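Istis: software for planning and running work on soft materials

Products > Software > Istis

Version 2, updated Mon 3 April

Istis takes demonstrations made with hand-held grippers and turns them into motions that a robot arm can plan, check and run. We built it for people who work with fabric, cord, netting, bags and covers, all the things that refuse to sit still and have no proper front or back. If your parts are machined blocks, our older package Karow will do you very well and asks for a much smaller computer. If your parts flop about, read on!

The idea is simple enough. A person does the job at a table with a gripper in each hand, the way they'd do it anyway, and Istis reads the path of both tools along with how far the fingers are open at every moment. Each gripper carries a dotted plate, which the tracker uses to work out where the tool is and which way it's pointing. You don't need to write any code to get that far, and most of our users have a first usable recording before lunch.
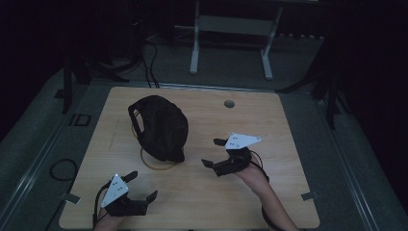
Two-handed work on a black fabric piece, with the fingers of both grippers open.

What you get

Tracker. Follows both plates and gives one clean path per hand. Short gaps, when a sleeve or a fold covers a plate, are filled in and marked in yellow so that you can decide whether to trust them. Long gaps are left as gaps. We've argued about this a fair bit, and Signe Bach, who wrote most of the tracker, is firm that a made-up path is worse than a missing one.

Cloth view. Works from the gripper cameras. It finds edges, folds and seams and draws them over the picture as you scrub through a recording. Dark knits used to be its weak spot, as a black fold on top of a black fold gives the software very little to hold on to. The February release went back to fine texture (the little cells of the knit itself) and the difference is lovely to see. You can now follow a single fold across a whole recording in most of our test set.

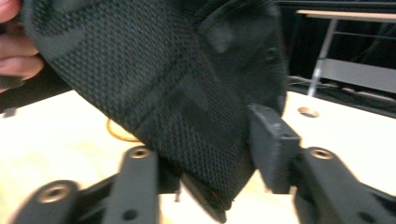
Cloth view also keeps bare hands apart from the material. People reach in with their fingers all the time when they're handling something soft, and we'd much sooner have that in the recording than ask them to work in an unnatural way. Frames with a hand in them are tagged, and the planner can use them, skip them or treat them as a place where a person is expected to step in. The default is to skip.

Planner. Takes one or more recordings and fits them to your arm. It knows about reach, joint limits and the space the cables need, and it will tell you in plain words when a move can't be done ("left wrist can't turn this far at step 9"). You can drag the offending step about and watch the rest of the path follow along, a part of the program we are all a bit too fond of playing with.

Runner. Sends the plan to the arm and watches the fingers as it goes. If they close further than they did in the recordings, the runner stops and asks. You set how fussy it should be.

What's new in version 2

Recordings of up to 16 minutes, in one piece.
Search across recordings by step name.
The planner can mix a left hand from one recording with a right hand from another.
Finger opening is now shown as a curve under the video, in step with it.
Fixed: plates seen nearly edge-on no longer flip over between frames.
Fixed: the Skostora export lost the last step if it had no name.

What you need

A Linux computer with a recent graphics card and 32 GB of memory. One fixed camera that can see the whole table, plus a camera on each gripper if you want Cloth view. Good, even light helps a great deal, and a pale tabletop helps with dark fabric. A set of sample recordings comes with the download, around 700 of them, all made with soft things.

Trying it out

The trial is the full program and only the runner is locked. Bring your own recordings if you have them. Octavian Pană looks after trials and is happy to go through a first recording with you on a call, or at the Lund office if you're nearby. Questions about arms we don't list yet should go to Rupert Bachmann.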